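A Shelf for the Bottles

Cernell Building News, home and workroom pages

The June item on junk drawers brought in more mail than we expected, and a good part of it was about pill and vitamin bottles. People have too many of them, in too many places, and they fall over. Bontu Fikre and Obsa Habte took up the question. Most of what follows is theirs, and it comes down to a small raised shelf and a clear table.

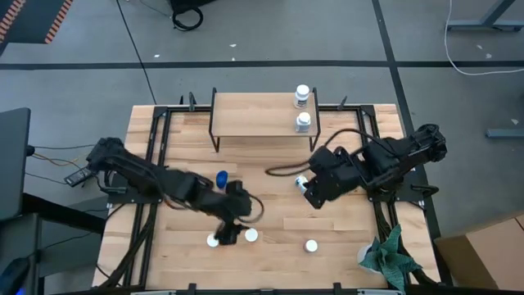
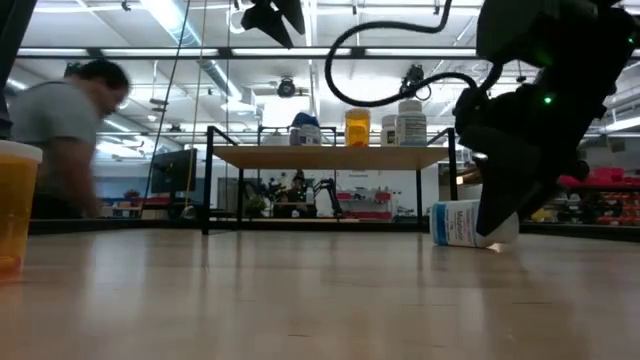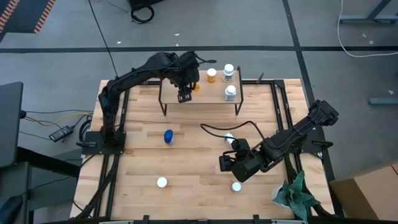

White bottles up on the small raised shelf.

Start with the table. Bontu's rule is to bring every bottle to one surface before deciding where any of them will live. Check the bathroom cabinet, the kitchen, the nightstand, the bag you take on trips, and the desk at work. When she did her own apartment she ended up with 37 bottles, and she lives with one other person. Two were the same vitamin, bought a week apart.

A light wood table is good for this job. You can see white caps on it better than on a white counter, and small print is easier to read with plain wood around it. Put down nothing you don't need. If a plant normally sits on the table, push it to a corner and leave it there.

Read before you move anything. Pick up each bottle, find the date, and read the name out loud if two of you are working. Obsa says reading out loud slowed him down enough to catch a bottle of allergy tablets that he had been about to put with the antacids. The two labels were nearly the same blue. White bottles with white caps are the worst for this kind of mix-up, so don't sort by shape or by cap.

Expired or unlabeled bottles go in a bag, and the bag goes to a pharmacy that takes them back. Ask first, as not all of them do. The Yimer branch library keeps a printed list of take-back places at the front desk. Black out your name and prescription number on the label before you hand a bottle over.

Loose caps. If you have caps with no bottles, set them flat at one end of the table and leave them until the end. Match them up last. A cap that goes on but doesn't click is the wrong cap, even if it looks right. Throw out the ones that match nothing.

Now the shelf. Any low riser will do, the kind sold for dishes or for a monitor. A wood top on thin black metal legs is a common style and not expensive. Fareck has one in the housewares aisle, and Obsa made his own from a board and a pair of metal side frames left over from a bench. What you want is a flat top, legs that don't rock, and enough height underneath to slide something in. Put it at the back of the table or counter, centered, with the long side facing you.

On placing the bottles, Bontu and Obsa disagree a little, and we are printing both.

Bontu puts the tall bottles at the right end and works left toward the short ones, with labels facing front. She leaves a gap between the things taken every day and the things taken now and then. The gap is wide enough for a hand. She tried it without one and kept knocking over the neighbor of whatever she was reaching for.

Obsa puts amber pharmacy bottles together and store-bought white ones together, whatever their size. He wants the prescriptions where he can see all of them at a glance. If one is missing from its spot, he knows he left it in the other room. He also allows two rows at one end of the shelf, tall behind short, as long as the front bottle doesn't hide the whole label of the one behind it. Bontu allows one row only.

Either way, stand each bottle up and let go of it before picking up the next. Small light ones tip easily, and a round bottle on its side will roll. Keep them back from the front edge of the shelf by the width of a finger. A bottle that is nearly empty is the lightest of all, so put those toward the back.

What not to put on the shelf. Anything that needs to be cold belongs in the refrigerator. Glue, plant food, eye drops for the cat and anything else that comes in a small bottle but isn't for people should be kept somewhere else entirely. Liquids can drip down the side and ruin a label, so if you have cough syrup give it a saucer, or use the space underneath.

About children. An open shelf on a table is for households and workrooms with adults only. If there are children at home, or grandchildren on weekends, use the same order inside a high cabinet that locks or latches. The riser works fine in a cabinet too. Measure the inside height first and subtract the height of your tallest bottle. Several readers wrote in June to say they had bought an organizer that didn't fit, and one had bought it twice.

Sun and steam. A window ledge is too warm, and the bathroom is damp. A table on the inside wall of a dry room is better than either. Wipe the shelf with a dry cloth. If you use a damp one, let the wood dry before the bottles go back, or the paper labels will lift at the corners.

How long it takes. Bontu gives it an afternoon the first time, including the walk to the pharmacy. Keeping it up takes four minutes on a Sunday evening, and most of that is turning labels to the front.

A few readers asked about the plastic trays with compartments. They work well for the week's doses and badly for whole bottles. The compartments are either too narrow for the vitamin bottles or so wide that two small ones lean on each other. Sinia in the second-floor office uses a tray under her shelf for scissors, tape and a marker, and writes the date she opened each bottle on its cap. We have started doing the same here. Use a fine-tip permanent marker and let it dry before you touch it.

Obsa will bring his shelf to the lobby table on Tue 13 November, during lunch, for anyone who wants to measure it or see how the side frames attach. He asks that you not bring medicines with you, only questions. The drawing he worked from is one page, with the cuts marked in inches, and copies will be on the table next to the sign-in sheet.

Next issue: spice jars, and what to do with the ones that have no lid.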